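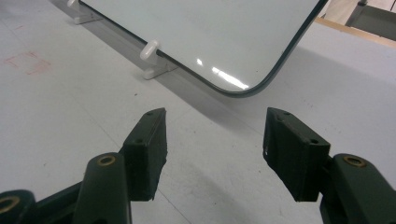
My daughter's school has changed the way it gives grades, and since September I try to understand if this is good or bad for her. In the old system every homework counted a little, and the sum of the little things made the grade. Now the homework counts for nothing and only the tests are in the grade, but each test can be taken again up to 3 times. The parents got a letter of two pages. I read it with a dictionary of school words, which I made for myself when we moved here (I still mix up "assessment" and "assignment"). In the end I wrote both systems side by side on a small whiteboard, the kind that can stand up on a table, and this helped me more than the letter did.

I grew up in a country where you had one exam and one day for it. If you had a fever, it was your bad luck. So my first feeling about the retakes was not friendly. I thought: they will learn to be lazy, they will go to the first test without preparation, only to look at the questions. I said this at the parent evening, maybe a little too loud.

The math teacher, Mr. Prendergast, answered me very calmly. He said that the questions in the retake are different, and that before a student can sit for it, she must bring her corrected work from the first test and explain one mistake to him, in her own words. The explaining takes five minutes, he said, and it is the part the students like least. My daughter confirmed this at home. She said she would prefer to get a B than to stand at his desk again.

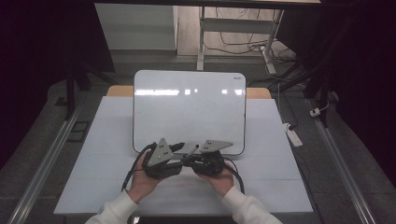 What happened next is that she got a 61 on the test about fractions and ratios. With the old system this number would stay with her until the end of the term. She was angry for one evening, then she did the corrections, and the second time she had 84. I asked her if the second test was easier. She said no, it was longer. I asked her if she had studied more. She said "a bit", and in our house this can mean anything.

I am still not fully convinced, and I want to write down why.

First, the homework. When it counts for nothing, it is the first thing to be dropped on a busy evening. My daughter does it when the subject is math, for she knows that Mr. Prendergast will look at it. In history she stopped completely, and it took me some weeks to notice. The school says that the children should learn to practice for themselves and not for points. I agree with this sentence. But she is twelve, and I am over forty and I also do not practice my English grammar when no one checks it.

Second, the retakes happen after the last lesson, at the same time as the late bus leaves. We live near enough that she can walk. Huia Tautahi, whose son is in the same class, lives on the other side of Koltow, and for her each retake means to leave work early and to come with the car. Her son has used one retake, and he could have used more of them. She wrote to the school about it and received a kind answer with nothing in it. I think one retake hour in the middle of the day, even during lunch, would solve most of the problem.

Third, and this is smaller, I cannot read the report anymore. Before, there was a number up to 100 for each subject. Now there is a list of skills with a word next to each one: "beginning", "developing", "secure". In science alone there are 9 such skills. My mother called and asked me if her granddaughter is good at school, and I had to answer that she is secure in energy and developing in living things. She was silent for a moment and then she asked about the weather.

There will be another evening for parents after the winter break, and we can send questions before. I have sent two, the one about the bus and the one about the homework in history. The question about the report I kept for myself, as I think I only need to get used to it.

If your children are at a school that does it this way for longer than one term, I would be happy to read how it went - especially about the homework, and if it came back by itself or if you had to push.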